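Learning to read before a trip

I have been studying Danish for the better part of a year now, mostly in the evenings after the dishes are done. The plan is to spend September in Tulholm, where my friend Nanna Hallgrímsson rents out the top floor of her house, and I would like to get through a trip to the grocery store without switching to English.

My first mistake was starting with a deck of 1,000 word cards. I got through 240 of them and could not have told you what half of them meant a week later. Single words slide off me. I dropped the deck and started reading labels, bus notices and the backs of cereal boxes, anything with a picture or a number next to the words. 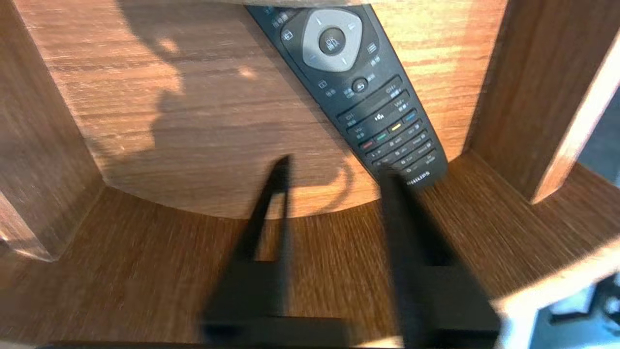
Guessing gets you further than I expected. If you know what a thing is for, you already know most of what it is going to say. A Philips remote with tiny Chinese-looking labels all over it is still a remote, and the ring with the four arrows and the OK in the middle would get me most of the way to a movie. A recipe works the same way. I know there will be flour and an oven temperature, so the verbs between them can only be a few things.

Listening is another matter. Danish on paper and Danish out loud are barely related, and Nanna talks fast. We do a call at 8 in the evening her time, and for the first 3 months I understood hello and goodbye. Now I catch the subject, usually, and sometimes the joke — though I laugh a second late.

I keep a paper notebook for the phrases she corrects. It has 70 pages and I am close to the end of it. The most common entry is word order after "fordi," which I still get wrong when I'm tired. Next week we are doing train announcements, and she has promised to mumble.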